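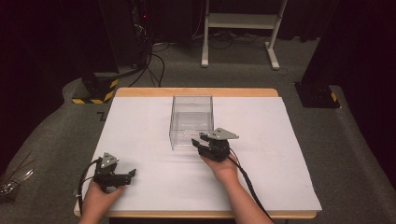

Slides, ships and a very long train ride

1/9/23

So I finally gave my talk on inland barges, and I'm still a bit wound up about it! Kullthorpe is a lovely little conference if you like freight (I do, sorry), but they put me right after lunch with 40 minutes and 48 slides. You can do the math. I got as far as the locks and then had to talk like an auctioneer.

The part people liked best was the comparison between pushing barges and towing them. I always thought that was the dull bit. Hannelore Sperling came up afterward and asked why I'd left out what the current does when you're steering a long string downstream, and she was right, I had a whole section on it and cut it in February when the talk was supposed to be shorter. Back in it goes.

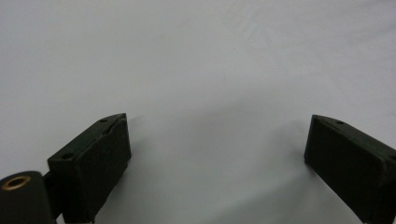
She also told me to drop the table of draft limits and just draw two hulls, one loaded and one empty, with a line for the river bottom. I spent half the train ride home trying that in my notebook. My hulls look like bathtubs, but I think it works much better than the numbers did.

Other stuff, while I remember it. Carola Teuber's session on mooring lines was packed, and I ended up standing by the door with my coat on. She's posting her notes soon and I'll link them when she does. The handout for my own talk is getting one more round of fixes (I spelled "draft" two different ways on the same page, ugh), so if you already grabbed a copy, please toss it and wait for the new one.

Next up is the post I promised on hatch covers. I've got 50 pages of scribbles for it and no outline yet.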